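Small desk for a sewing and paperwork corner - what top to get?
Forum: Home Office and Hobby Rooms

langat_19
Posted in December

I have a corner 194 cm wide in the back bedroom and want one table that does for bills in the morning and hand sewing at night. Budget is 378 all in, legs included. The two I keep going back to are the Werka with the solid top and the Listeo with the white laminate. The Listeo is 263 and would leave money for a lamp. Does a light wood top get dirty as fast as people say? My sister had one and it looked gray after a year.

MossyStep
Solid top, oiled. I've had the Werka for four years. It gets marks and I sand them out once a year in the yard. You can't sand laminate.

dovetail_dan
I'd go the other way. Sanding once a year sounds fine until you have to carry the thing down a flight of stairs. Laminate wipes clean and you forget about it. For bills and sewing you aren't going to wear through it.

Anika Bellamy
We use light wood tops and I've never found them hard to keep decent. Damp cloth, dry cloth, done. Don't use spray polish if you're going to lay fabric on it, it leaves a film that picks up lint.
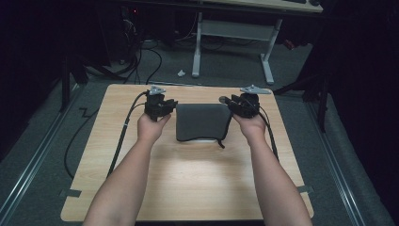
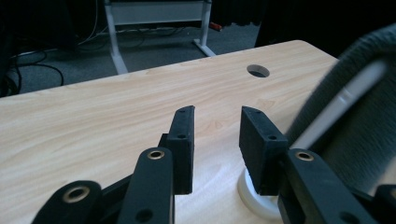
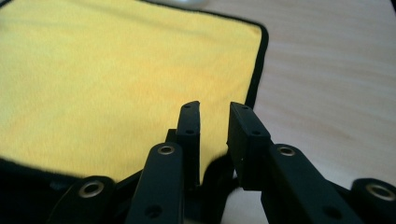 Light wood tabletop. The yellow cloth in the last one is microfiber.

langat_19
Thanks, that's paler than I expected. I thought it would be more orange. Do you put anything down when you iron?

Anika Bellamy
Yes, a wool mat. Never iron straight on the wood, the steam raises the grain and then it feels furry.

dovetail_dan
So to be fair to my side, that's a mat, two cloths and a rule about polish. My laminate has a cork trivet on it and that's all.

MossyStep
You also have a chip on the front edge that you posted about last spring.

dovetail_dan
One chip, and I filled it.

Quill_and_bobbin
Nobody has asked about height. Both of those are made for typing and they're low for cutting fabric. I put my desk on risers and my back stopped hurting. If you only sew by hand in a chair then ignore me.

langat_19
Hand sewing only, sitting down. I cut on the kitchen counter.

Quill_and_bobbin
Then either one is OK. I'd check the crossbar though. On the Listeo it runs right where my knees go and I sold mine over it.

parkside_pete
Has anyone tried Wullerer legs with a top from the lumber yard? I did that for nearly 194 and it's the steadiest table in the house. You have to drill it yourself and the screws they send are too long, so buy shorter ones first.

MossyStep
Second the Wullerer legs. Mine went on a door.

langat_19
I don't own a drill, but my neighbor does. I'm going to go sit at the Listeo in the store and see about the crossbar. If it hits my knees I'll price up a top and the legs.

Quill_and_bobbin
Bring the chair height with you, written down. The chairs in the store are all set high.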